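What I learned from one year of sorting at home

When I moved to Jukilbridge, I thought I knew how to throw things away. In my old town we had one container in the yard and everything went inside. In my new building there are 5 bins, each with a different lid, and on my second morning I found my bag standing in front of my door with a polite note on it. The note was from Kyrylo Symonenko from the ground floor. He is now a good friend, and he still checks my bags.

The most difficult for me was the food waste. I used the thin green bags from the supermarket, and by evening the bottom was always wet. Then I started to put one sheet of newspaper inside and to empty the bucket every two days. The smell went away. In January I also stopped buying salad in plastic boxes, which made my yellow bin much lighter.

Glass is easy, but I was doing it wrong too. Drinking glasses and oven dishes do not go with bottles. They melt at another temperature, so they must go to the collection yard on the Sament road. I had put there two broken dishes before Kyrylo told me.

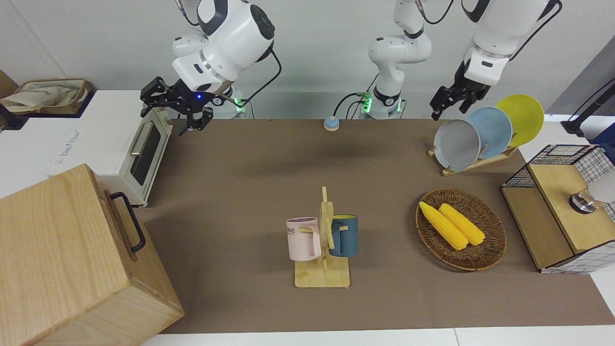
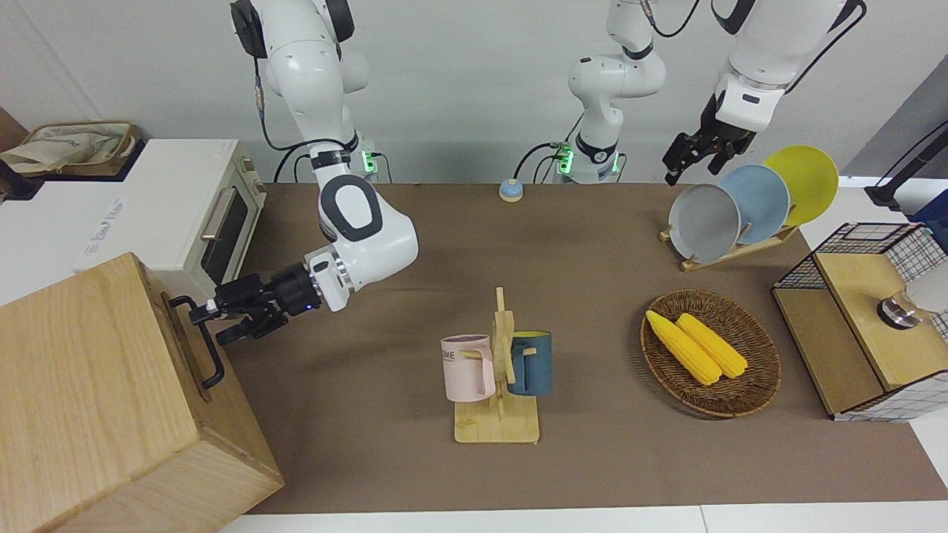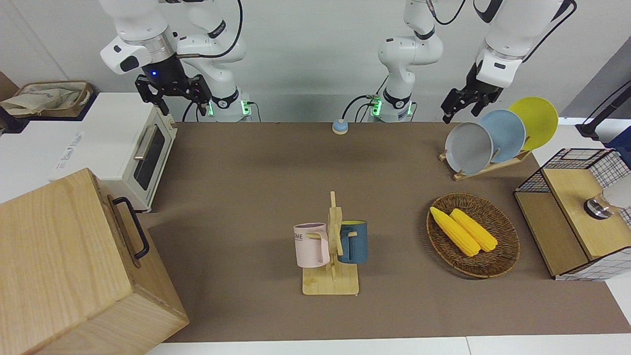 Do I have to wash yogurt cups before I put them in the yellow bin?

It is enough to empty them well with a spoon. Take off the aluminum lid and put it in separately, so the sorting line can recognize both materials.

The collection yard was for me a nice surprise. It is open until six in the evening, and Gualtiero Villa, who works at the gate, has patience with people who bring the wrong thing. I came with an old lamp, a bag of cables and half a can of paint. He showed me three different places for them. Next to his office there is a shelf where you can leave things that still work, and I took home a very good coffee pot.

My paper still goes in a carton that says Lo Presti on the side, from when I bought tomatoes for sauce. It is a strong carton and it fits exactly under the sink. Next month I want to try a worm box on the balcony. Kyrylo is against it.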